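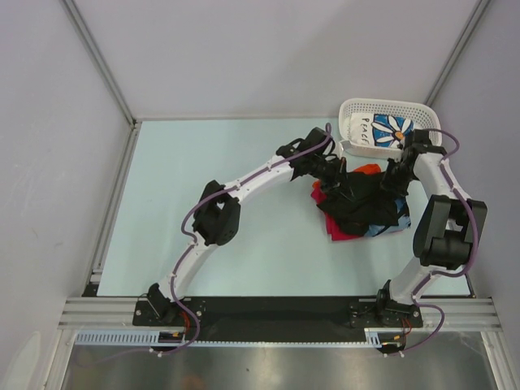 How to plan a self-guided visit to the Patdale show mine

We use cookies to remember your settings and count visits. Accept | Manage choices

The old lead workings at Patdale are open to the public from March until the end of autumn. Access is through a single level driven into the hillside, and visitors may walk the first section without a guide. The steps below cover booking, getting there, equipment and the route underground.

1. Book an entry slot

Entry is by timed slot. Each slot admits 16 people and lasts 90 minutes, measured from the gate and not from the car park. Slots are released a month ahead through the Plurneo booking page. Print the confirmation or save it to your phone before you travel, as there is no signal in the upper valley.

Children under five are not admitted underground. Dogs may use the surface trail on a lead but may not enter the level.

2. Get to the site

From Kitinley, take the valley road north and turn left at the chapel. The lane is single track with passing places. Coaches cannot use it and must set down at the chapel, from where a signed footpath climbs to the mine yard.

The number 14 bus stops at the chapel. Check the return time before you set off - the last service leaves in the late afternoon.

3. Bring the right clothing

The temperature inside changes very little over the year and feels cold in summer. Wear:

- walking boots or wellingtons with a good grip
- a waterproof jacket
- a warm layer underneath
- gloves, if you intend to use the handrail on the incline

Helmets and lamps are issued at the hut and are included in the ticket. Test the lamp on both settings before you leave the counter.

4. Follow the route underground

The level is 1084 feet long to the first junction. The floor is uneven and carries shallow water after rain. Keep to the left-hand side, where the old rails have been lifted.

At the junction, take the right branch into the Messina chamber. The left branch is gated. Pick marks are clearest on the chamber's far wall at shoulder height; hold the lamp low and to one side to bring them out. The timber props are original and must not be touched.

A short incline leads from the chamber to a viewing platform above the flooded stope. It has 14 steps and a rail on one side. Return the same way.

5. See the surface remains

Hand back the helmet and lamp, then follow the white posts uphill. The trail passes the wheel pit, the dressing floor and the base of the crushing house. Allow extra time for the wheel pit - the path down to it is steep and slow going. The fenced hollows further up are old shafts. Stay outside the fences.

Toilets are in the mine yard. There is no café.

Shares: 16 | Comments: 3

fellwalker_k
Useful, thanks. The lane floods by the second passing place after heavy rain, so it is worth ringing first.

Marjoram
Is the incline manageable with a bad knee? Last time I stopped at the chamber.

tubs_and_rails
@Marjoram The steps are quite deep and the rail is on your right going up. Coming down was harder for me.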